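Herkari Support Portal
Ticket: Vorura wrist camera kit - preview goes dark near large objects, approach stops early
Product: Vorura gripper and wrist camera kit, evaluation unit
Customer: Lutthorpe
Opened by: Suqin Tan
Assigned to: Guoqing Bai
Priority: Normal
Status: Resolved, one item passed to product team
Opened: Feb 21, 2019

Suqin Tan (Lutthorpe)
We have the Vorura kit on a 15 day evaluation and are on day 6. Mounting and first calibration went fine with the guide. The trouble is with the close approach routine when the target is black plastic.

What happens: the arm moves in, the wrist preview gets darker as the object fills more of the view, and then the routine stops with "Approach halted - low detail." It stops well before the finger gets to where we taught it. If I jog by hand from there I can get the finger in close with no trouble, so reach isn't the issue.

With light colored targets it doesn't happen. We tried a cardboard carton and a white plastic bin and got clean approaches every time.

What I've done so far:
Power cycled the arm controller and the camera box.
Cleaned the lens cover with the cloth from the kit.
Ran the calibration card again. Passed.
Swapped the camera cable for the spare. No change.

Firmware is whatever the unit shipped with. Tell me where to look and I'll add it.

Guoqing Bai (Herkari Support)
Thanks, Suqin. The steps you listed save us some time. Please send:
1. The firmware line from Settings, then Device, then About.
2. The exposure mode. It's on the Camera tab, first drop-down.
3. The log bundle from one failed run. Please don't trim it.
4. Whether the room lights are the only light, or you have a lamp on the target.

Suqin Tan (Lutthorpe)
1. Camera firmware 3.11. The gripper line has no number, it only says "current."
2. Auto, center weighted. I haven't changed it.
3. Attached.
4. Room lights only. We're in an office area with carpet, the real cell isn't free until next month. Could the floor be part of it? It's streaky gray and white and a lot lighter than the parts.

Guoqing Bai (Herkari Support)
The floor could matter, yes. I went through the log. Exposure drops twice during the approach, and both times it's when the view holds a mix of dark target and light background. The meter is picking up the carpet and cutting exposure to protect it. After that the black surfaces have almost no detail left and the detail check fails. The halt is doing what it was built to do, it's just getting a bad picture to work with.

Please try this:
Camera tab, set exposure to Manual.
Jog to the start pose and set the slider so you can see edges on the black part. The carpet may wash out. Leave it that way.
Open Approach, then Limits, and set Detail Floor to 11. Default is 15.
Save as a new profile. Don't overwrite the default, you'll want it for comparison.
Run the approach three times and send the logs, pass or fail.

Suqin Tan (Lutthorpe)
Done, with a catch. I couldn't find Limits under Approach. Jianguo Shen on our side found it under Advanced, and Advanced only shows up after you log in as integrator. The guide doesn't mention that. Page 6 has a screenshot with Limits right there in the main list.

Results with the new profile: first run passed, second passed, third halted. The third log has a different message, "Approach halted - seam confidence." Is that the same check?

Guoqing Bai (Herkari Support)
Different check. Seam confidence is how sure the software is about where one surface ends and the next begins. With several black parts overlapping at different depths it can lose track of which edge belongs to what. I'm bringing in Shaohua Kang, who works on the vision side.

And you're right about the guide. The screenshot is from an older menu layout. I've reported it.

Shaohua Kang (Herkari Vision)
Hi Suqin. I looked at all three logs. Runs one and two came in at nearly the same angle. On run three the wrist was rotated further and a part in front covered some of the surface behind it, so the two merged. Did someone change the start pose?

Suqin Tan (Lutthorpe)
Yes, sorry. Jianguo nudged the wrist between two and three to keep the cable off the carpet. I didn't think that would count.

Shaohua Kang (Herkari Vision)
It counts on black on black. On anything with color or print it likely wouldn't show up.

Two changes:
Lock the start pose. In the profile, tick Hold Wrist Angle.
Put a small lamp off to one side, low, aimed across the parts instead of straight at them. Any desk lamp will do. What we want is a highlight along the edges. Black plastic with a bit of sheen is workable if the light comes from the side. Flat overhead light is the hard case.

Reroute the cable along the forearm clips so it doesn't pull on the wrist. If you're short on clips, Guoqing can send more.

Suqin Tan (Lutthorpe)
Lamp added, pose locked, cable rerouted. We had enough clips. Ran it 11 times this afternoon and all 11 finished. Then I turned the lamp off with everything else the same and got a halt on the second try, so the lamp is staying.

One more thing for the evaluation report. My manager, Bukola Mohammed, wants to know if we'd have to tune this by hand for every dark part. We have a lot of them, and she isn't keen on paying for the full kit if each one takes an afternoon.

Guoqing Bai (Herkari Support)
Fair question. A manual profile carries over between parts of similar finish as long as the lighting stays put. You'd need a new one for high gloss parts or if you move the cell. There's an update planned for July that lets you draw the metering area yourself, so a light floor can be left out of the reading. I can't promise the date.

When you move to the real cell, redo the exposure slider before anything else. Different floor, different lights.

Suqin Tan (Lutthorpe)
Understood, I'll pass that on. Please keep the guide correction open under a separate number. OK to close the rest.

Guoqing Bai (Herkari Support)
Closed as resolved. Cause: auto exposure metering on a light background, plus a changed wrist angle. Fix: manual exposure, Detail Floor 11, Hold Wrist Angle on, side lamp. The guide correction and the metering area request have gone to the product team.

Attachments (1)

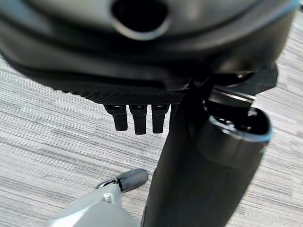

Wrist camera view, finger pad close to the black column, carpet behind.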